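Keeping Dried Chiles, Vanilla and Other Expensive Things from Going Stale

The jar of ground cumin at the back of your cabinet is older than your marriage. I say this with affection, having owned a tin of allspice that moved house with me 4 times and smelled, by the end, like the inside of a drawer. I cooked with it anyway. My pumpkin pie tasted of pumpkin and regret.

So these are the habits I picked up after that pie. Some I got from Ezequiel Segura, who ran the dry goods counter at Cordero when I worked Saturday mornings there, and the rest I learned by ruining things.

Buy whole when you can stand to. Whole cumin, coriander, peppercorns and nutmeg keep their smell for years if you leave them alone. Ground, they begin to sulk within months. A cheap blade coffee grinder does the job, provided you never again use it for coffee.

To clean the grinder, run a spoonful of dry white rice through it, dump the powder, and wipe out the bowl with a barely damp cloth. If it still smells of clove, do it again. If it still smells of clove after that, congratulations, you own a clove grinder.

Keep the jars away from the stove. I know that little rack over the burners looks adorable. It is also a slow oven with a steam room attached. A drawer works well, and so does any cabinet on the other side of the kitchen, where you'll have to walk three steps like a pioneer.

Don't shake a jar over a steaming pot, either. Tip what you need into your palm first. Steam goes up into the jar, the powder cakes, and by December you're chipping at the garlic salt with a butter knife.

Write the month you opened it on the bottom of the jar. Masking tape and a pencil will do. I bought a set of 50 printed labels from Wureo once, in a lovely script, and used six of them before admitting that I couldn't tell "cardamom" from "caraway" without my glasses.

Dried chiles should bend a little, like a raisin. If they snap, they aren't dangerous, only tired. Toast them in a dry skillet for a few seconds a side and pull them when they smell good – a moment later they smell like a tire. Open a window before you start, and don't rub your eyes. You will rub your eyes.

Vanilla beans like an airtight glass tube or a narrow jar in a dark cupboard. Leave them out of the refrigerator, where they dry up and can grow things. A bean that has gone stiff can sit in a little warm milk until it gives in, and then the milk goes in the custard. Spent pods can be rinsed, dried thoroughly and buried in a jar of sugar.

Test before you toss. Rub a pinch between your fingers and sniff. If you have to ask somebody else whether they smell anything, you have your answer. A faded spice can take a slightly heavier hand in a stew, but I wouldn't trust it in anything delicate.

Wash the jars before refilling. Pouring new paprika on top of old paprika gives you old paprika with a better view. Hot water, dish soap, a bottle brush for the shoulders, and then stand everything in the rack overnight with the lids off.
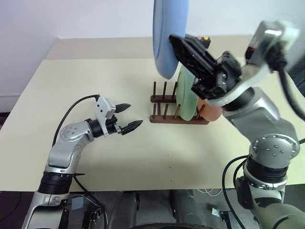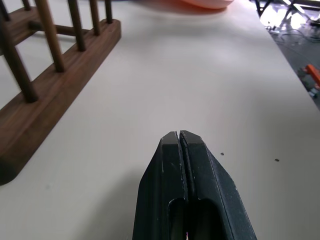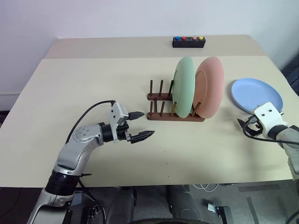

Lids are the part people rush. A film of water under the rim is enough to clump a whole jar of onion powder, so check the threads with a dry paper towel before you fill anything. Plastic lids that held curry powder will stay yellow and smell of it forever. Give those jars back to the curry powder.

Big bags are a trap, by the way. The 300 gram sack of turmeric at Privthorpe costs barely more than the small one, and unless you're dyeing curtains you'll be looking at it for a long time. Split it with a neighbor, or buy the small one and feel smug at the register.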